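November, in the evening

I am now 2 months in Padthorpe, and today I decided that the kitchen counter must finally become useful. It is a beautiful counter, white marble with the little green and grey tiles at the wall, but my things stand on it like passengers who wait for a bus. Before I moved something I made myself a cup of tea and looked at it for a long time.

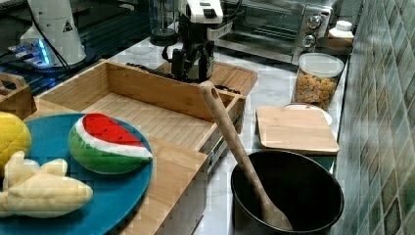

Page last changed: November, 9:40 pm

The bamboo storage box is the biggest problem. I bought it at the Longo shop for 80 dollars, and my sister Olga Lorente told me on the phone that this is too much for a box. Maybe she has right. But I like its colour, and it goes well with my cutting boards. The cereal stays near the toaster oven, where I can reach it when I am still half asleep.

For the big board I wished a place where it can lie flat all the time. I had one in Skilport which I kept standing behind the tap, and it became crooked in one winter. This one has a groove for the juice, and I have promised myself to oil it every month.

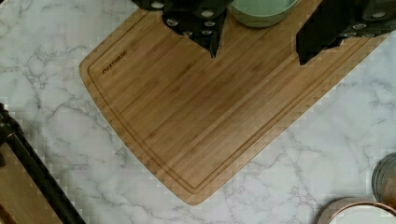 My OAKSHARE board, with the pale green bowl.

After this I wanted to sit a little and write to Mrs. Brendard, my old neighbour. She always asks what I cook and I never have a good answer. I wrote her that I have now room to make proper bread, and that the light wood in this flat makes me feel calm. 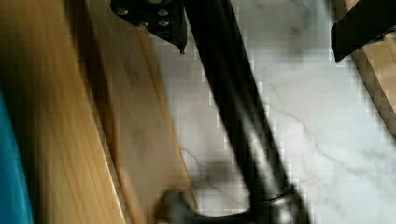 She will answer in a week or so, in her small handwriting, and will surely send again the recipe for plum cake. I have it already, but I don't tell her. In the letter I also asked if she still has my grey scarf.

The green towels I put on top of the grey appliance, folded. I know it can't be their home forever, I must move them before I cook. For tonight they look nice there, near the same colour as the bowl.
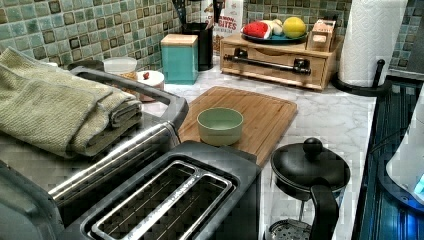 For tomorrow

Find a drawer for the towels. Buy oil for the board, and stamps. Call Olga before supper and say nothing more about the box.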